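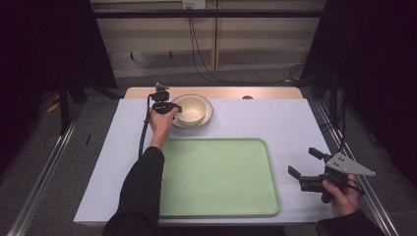
March 14, 2026
Posted by thierry_charpentier in Table & Crockery

Search this forum Go Advanced search

Which tray for two bowls of soup?

Evening all. I've been carrying supper through to my mum on a pale green tray, a big rectangular one with rounded corners, and I do love the colour, but the rim is only slightly raised and I worry every time I get to the step. My bowls are cream with a brownish band on the outside and I put each one on a plate. Would you go deeper? Skimwood do one with handles for 19 pounds.
Thierry

mossy_kettle
Oh, keep the green one! Cream looks lovely against it. I put a damp tea towel under my bowls and they don't budge, and I've got a very uneven hallway.

Van Loon fan
Sorry, I disagree with mossy. A tea towel stops the bowl sliding but does nothing once the soup is over the side. I had a shallow tray for years and cleaned the carpet more often than I'd like to admit. Get the deeper one.

mossy_kettle
Well, I'd say fill the bowl less and go back for seconds, but each to their own :)

pattypan
Can I ask about the plate underneath? I've always thought it was one more thing to rattle.

thierry_charpentier
It catches the drips, and she likes somewhere to rest her bread. I might try the tea towel this week and see how I get on before I spend anything. Does a thick one work better, or the thin linen sort?

mossy_kettle
Thin, and wring it out well first.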